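Two hundred demos in, and I finally have opinions

I've been promising a post about the handheld gripper work since April, and every time I sit down to write it I end up going back to collect more data instead. So this one is going up unpolished, because if I wait until I have a tidy story I'll never post anything!

Quick catch-up if you're new. I'm part of a small group trying to teach an arm to do two-handed household stuff: folding, opening, passing things from one side to the other. We call the project Zavia. The learning part needs examples, lots of them, and the way we get them is by walking around with a gripper in each hand and doing the task ourselves. No robot in the room at all. You do the thing with the grippers, the recording gets saved, and later the model trains on it.

I love this way of working so much. I spent most of last year on a teleop rig, and on a good day I'd get 25 usable examples before my shoulders gave up and I started making sloppy grabs. With the handhelds I can do that many before my coffee is cool enough to drink. You feel the object, too. When a towel starts to slide out of the fingers you feel it going and you catch it, and that little catch ends up in the data. On the old rig I'd only see the slip on a screen, half a beat late, and the recovery looked like panic (it was panic).

The goal for this round was 200 demos of one task, which we named Prullberg after the messy pile it starts from. You pick a cloth out of the pile, get a corner in each gripper, stretch it, lay it down flat. Sounds easy. Try it with two stiff fingers per hand and no wrist finesse and you'll find out how much of folding laundry you do with your ring finger.

Here's what I learned, in no particular order.

Slow down, but not evenly. My first batch was all done at the same careful crawl, and the policy we trained on it hesitated everywhere, even in the open air where there was nothing to be careful about. Lesego Fourie watched a few of the playbacks and told me I moved like I was carrying soup. Now I travel at a normal speed and go slow for the last bit before contact. Much better.

Mess up on purpose. I don't mean throw the cloth on the floor. I mean miss the corner, notice, back off and try again. The batch with recoveries in it was smaller and it still gave us the best run so far.

Change where you stand. I'd been planting my feet in one spot without thinking about it, and the model learned my spot. Refilwe Fourie had the fix, which was to turn a quarter of the way around after each demo and start from wherever you end up. You feel silly for ten minutes and then you stop noticing.

Tag the bad ones right away. I used to tell myself I'd remember. I never remembered. Now anything weird gets a spoken note before I start the next one, and our little sorting script (Radebe, which I'm unreasonably proud of) pulls those out for review in the evening.

We did the last big push on Wednesday, starting at 9 in the morning up on the balcony level. I kept the sleeves of my sweatshirt shoved up the whole time because they kept creeping down over my wrists.

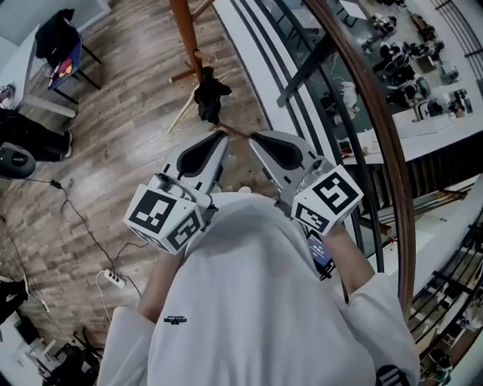 Both grippers up, fingertips nearly touching. The patterned cubes are the tracking markers.

Coming back to that almost-touching pose between demos has become a habit, and I recommend it. It gives every recording a similar beginning, so cutting them apart later is a lot less painful. It also makes you stop and breathe for a second, and by the afternoon I needed that more than the software did.

Marker visibility is still the thing I fuss over most. When I cross my arms to pass the cloth over, one cube can end up hiding behind the other hand, and then the track for that side goes jumpy. I've been practicing a wider pass — elbows out, like a chicken — and the tracks look cleaner. Lesego's style is totally different from mine and loses fewer frames, so next time I'm going to copy that and see whether the numbers follow.

Next up is Ammont, the follow-on task, where the folded cloth has to go into a drawer that may or may not be open already. I have no idea how many demos that will take. My guess is a lot, since opening the drawer means parking the cloth somewhere first, and everyone who's tried it parks it in a different place. Refilwe thinks that variety will help. I think it'll confuse the thing badly for the first few rounds. We have a bet on it, loser does the evening review for a week.

If you're collecting with handhelds too, tell me how you deal with tired hands. I've tried squeezing a tennis ball, and stretching, and swapping off every half hour. The swapping works best so far.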